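About Pladance

Pladance reads police and court records and writes down what they say. We started because most crime coverage in and around Drilevberg was the same press release with a different headline on it, and we got tired of reading it.

A typical local crime story has one source, and that source is the department that made the arrest. It tells you what the officers believed at the time they filed the report. Six months later the charge may have been reduced or dropped, and the story is still sitting there, first in the search results, with the person's name in the second line. We don't think that is good enough, and we have not been convinced by the usual argument that there's no staff to follow up. Following up is mostly phone calls and a walk to the clerk's window.

So that is the work. We take an arrest report, we give it a number, and we keep the file open until a court closes it. As of our last update in October we had 2,872 files, and 600 of them were still open. Some of those will be open for years. We'd like to tell you the older ones are moving along, but many of them aren't.
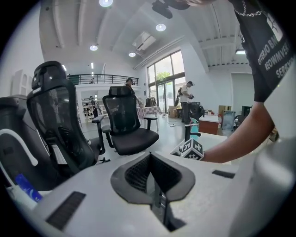
We are also wary of our own work. A court record is only paper. It can be wrong, it can leave things out, and a plea deal tells you what two sides agreed to, which may be some distance from what happened in the parking lot that night. Where the record and the police account disagree, we print both and say so. Where we can't tell, we say that too, and we have lost readers over it. People want to know who did it. Often we don't know.

What we don't do

We don't run mugshots. We don't post scanner traffic, which is wrong so often that we stopped listening to it. We don't publish "crime is up" or "crime is down" stories off one month of numbers, no matter which side of city hall is handing them out. We don't rank neighborhoods. Companies sell safety scores by zip code, and we have asked a few of them how the score is made. The answers were short.

We don't take ads from bail bond companies, law firms, or home alarm sellers. We were offered a good rate by one of the alarm sellers and turned it down.

Where we work

The main desk covers Drilevberg and the county courthouse. Since the Ağca edition opened we have covered that town's municipal court too, though only on the days it sits. The Drernum Records Project began as a side job, pulling old burglary and theft cases from before the county went digital, and it has grown into something that takes up more of our week than we planned. The boxes are in poor order. Several were labeled with the wrong decade, and the index cards for one whole run of cases have not been found.

We keep 3 rules for every story, and they are printed on the inside cover of our desk manual. Two sources, or one source and a document. Nobody is named before a charge is filed. The outcome goes in the headline once there is one. The second rule gets the most complaints, usually from people who already saw the name on social media.
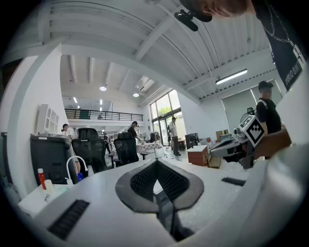 Can I get my name taken off a story if my case was dismissed?

Write to us with the case number and we will check it with the clerk. If the dismissal is on the record, the headline is changed to say so, and your name comes out of the text for minor charges. For serious charges the name usually stays, with the dismissal at the top. We know not everyone is happy with that.

Who pays for this

Readers, mostly, plus 2 small grants that come with no say over what we print. We read the grant terms closely before signing and turned one down over a line about "shared messaging." Grant terms are posted in full on the funding page. If you think one of them looks bad, write and say why.

Corrections

They go at the top of the story and stay there. We don't quietly fix names or dates. If you were arrested, charged, robbed, or sued and we got a fact wrong, send us whatever paper you have. A police department telling us we are wrong gets the same treatment as anyone else, including the request for paper.

Tips are read every morning at 9. We can't answer all of them.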